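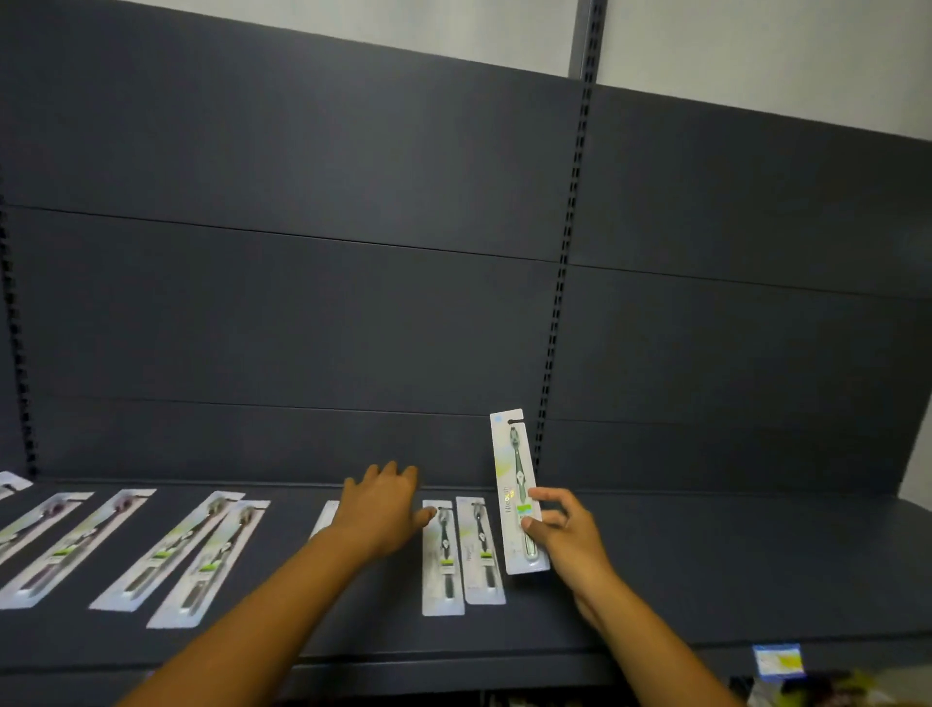 Does it matter which toothbrush you pick off the shelf? Less than the packaging would like you to think.

I stood in the toothbrush aisle at Makori in October with 2 minutes to spare and came out a quarter of an hour later, annoyed. Long white cards, a brush in each, dark handles on several of them, and all of it asking me to believe that this one is smarter than the one lying next to it. I picked one up, put it back, picked up another.

My problem is with the claims. Varnari says its brush has 2,596 bristles. Fine. Who checked? And compared to what? The old Jeda I'd been using made do with "extra dense," and my dentist never once asked me how dense. She asks whether I brush at night, and whether I floss, and I lie about the second one.

Then there's charcoal. I have read a lot of charcoal copy and I still couldn't tell you what it's supposed to do in there besides look expensive.

So I buy soft bristles, a small head, and a handle that isn't slippery. I toss it when the bristles start to splay. If a pricier one feels nicer in your hand, go ahead, it's your mouth. I'd just like to see the card say less. The back of mine had a diagram with arrows on it, and I still don't know what the arrows meant.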